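Search tickets Go Advanced search

Ticket 1593 - Power strip dropping out, front meeting room, Pammont building
Status: Open - awaiting parts
Priority: 3
Logged: 6/10/26
Assigned to: Heikki Huttunen

Reported fault

Power strip at the wooden table loses supply without warning. The switch stays in the on position and the indicator goes out. Supply comes back if the plug is reseated at the wall. Reported twice since July, both times by the Eden group during a morning booking. No smell, no heat at the plug, no tripped breaker at the board.

Log

Entry 1. Checked the board. Circuit labelled correctly, breaker on, no history of trips. Strip working on arrival. Could not reproduce with the strip left alone.

Entry 2. Load check. Everything normally used at the table was plugged in and switched on. Meter on the strip read 791 W at the highest point and settled at 700 W. Well under the rating on the label, so overload is ruled out. Left running through lunch with no drop.

Entry 3. Moved the cable by hand at the wall end. Supply dropped on the second movement and came back when the plug was pushed in. Repeated with a known good lead from the store room - same result. Fault is at the outlet, probably worn contacts. The strip tests fine on another circuit.

Entry 4. Requested a replacement outlet from Holtard. They have the faceplate in stock but the mechanism is on back order. Asked whether the Maldonado type would fit the existing wall box. It will, but the cover is larger and would sit over the top of the baseboard. Decided to wait.

Entry 5. Cable routing reviewed. Any pull on the lead between wall and table ends up at the plug, so the run needs to be fixed down before the new outlet goes in or the fault will return. 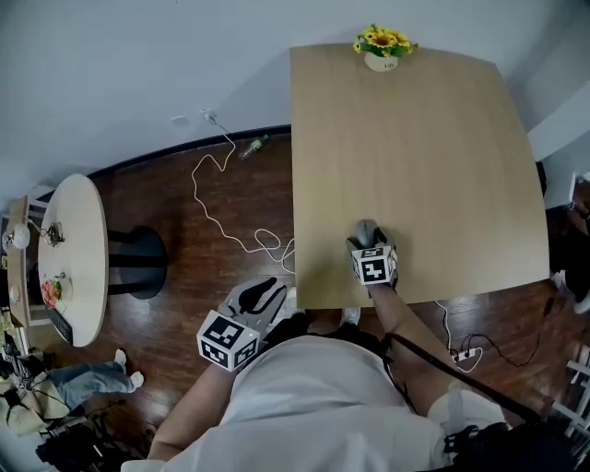 Building Services - Electrical and Fit-out

The white cable from the wall outlet lies in loops on the floor and runs toward the left side of the table. There is a second length on the right, going to the white power strip. Neither route is acceptable long term on a timber floor where people walk between the table and the wall.

Work to be done:

- Replace outlet mechanism when received. Isolate at the board first and tag the breaker.
- Take up the slack and run the cable along the black baseboard in adhesive channel. White channel will show against the black, so order black.
- Fix the power strip to the underside of the table. Screws no longer than the top is thick - check before drilling.
- Shift the round white side table if it gets in the way of the channel. It can go back afterwards.
- Pick up the small plastic bottle near the baseboard.

The sunflowers can stay on the table, but move the pot to the window sill while drilling.

Interim advice to room users: do not move the lead while equipment is on. If supply drops, switch off at the strip before touching the wall plug, then add a note to this ticket with the time.

Entry 6. Holtard confirmed the back order. No delivery date given. Channel ordered separately. Ticket stays open.

Related tickets
Flickering light, Pammont stairwell
Floor box cover loose, Eden group office
Maldonado outlets - approved sizes and colours
Request for longer lead, front meeting room

Contact Building Services | Copyright | Back to top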